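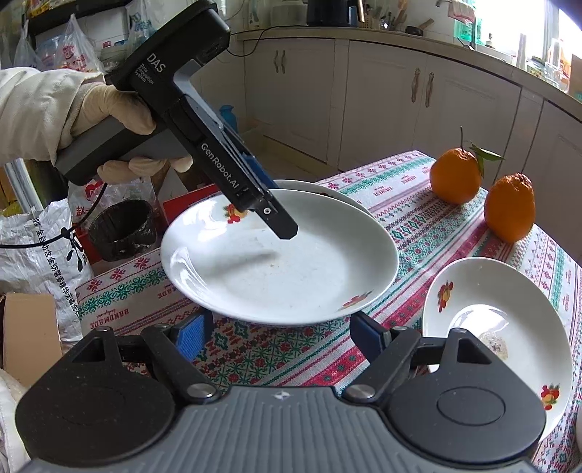 Research > Home and Everyday Life > Working Papers
Filed under: Meals & Table Customs

4.2 What leaves the table and what stays

We had expected, when we began visiting kitchens in Trevmont, that clearing the table would be the dull part of our notes. Most writing on family meals stops when people put down their forks, and we had half planned to stop there ourselves. It was Samah Ouali, reading through the first month of visit notes, who pointed out that our longest and liveliest passages all came from the stretch after the eating was done, when people were getting up, sitting back down, carrying one plate and talking over it for five minutes before they ever reached the sink. So we kept going, and this section is the result.

Across the 20 households we followed 117 meals from the first dish set down to the point where the person in charge said they were finished. We left that judgment to them, and it varied a good deal! For some the table was finished when the dirty plates were gone. For others it had to be wiped, the chairs pushed in and the cloth taken outside and shaken. Altogether we logged 3839 movements of single objects or stacks, and a stack carried in one trip was counted once, however tall it was.

The plates went early nearly everywhere, but they did not all go the same way. Some people scraped every plate onto a single one, which became the crumb plate and traveled last. Others stacked first and dealt with the scraps at the sink, which is quicker at the table and messier later on, as Rizwan Amarasinghe's notes on the Hamdy Street kitchens make very plain. Shallow leftovers (a little heap of crumbs, a streak of sauce) were often ignored until the plate was lifted and began to tip. One grandmother in the group would not allow stacking at all where the plates had flowers on the rim, on the grounds that the bottom of one plate dirties the face of the next, and her daughters had all grown up to stack cheerfully in their own homes.

Bowls behaved differently, and we want to dwell on them a little. A plate that has been eaten from is plainly dirty, while a bowl can be ambiguous, especially when there are more bowls on the table than people who wanted one. Figure 2 has a table of the sort we mean, with white bowls, floral on the outside, on a patterned cloth, and a pair of oranges off to one side. At tables like this we often heard a short discussion over whether a given bowl had been used. People tilted them, looked in, ran a thumb along the rim, and in the end usually washed the lot.
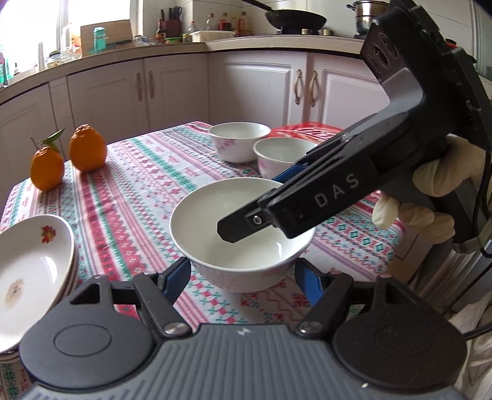 Fruit was the most settled thing of all. In 66 of the meals there was fruit on the table from beginning to end, and it was hardly ever carried away with the dishes. It was shifted instead, a few inches to the left so the cloth could be wiped, then a few inches back. Adel Gaber, who coded these movements, first marked them as errors in the log, and we are glad he asked before deleting them. Several people told us that fruit with the stem and leaves still on was there partly to be looked at, and that a table without it seemed bare, even at ten in the morning with no one eating.

The cloth deserves a word too. Where it was plain, crumbs were noticed and swept up by hand, often in the middle of a sentence. Where it was busy with bands and diamonds and little stars, crumbs could sit undisturbed through a whole second pot of tea. "I bought the pattern so I wouldn't have to see them," one mother of four told Radwa Abdelaziz, and we have found no better account of it in the literature. Heavily patterned cloths were also the ones people were most reluctant to put away, and in a few homes the cloth stayed on all week and was changed on Monday.

Plastic bags and packets were harder to place. They came to the table with the food, belonged to no set, and were seldom anyone's job. Aksel Kvaran suggests treating them as guests of the meal, and we return to them in Section 4.3, along with jars, lids and the many napkins that were folded again for later use.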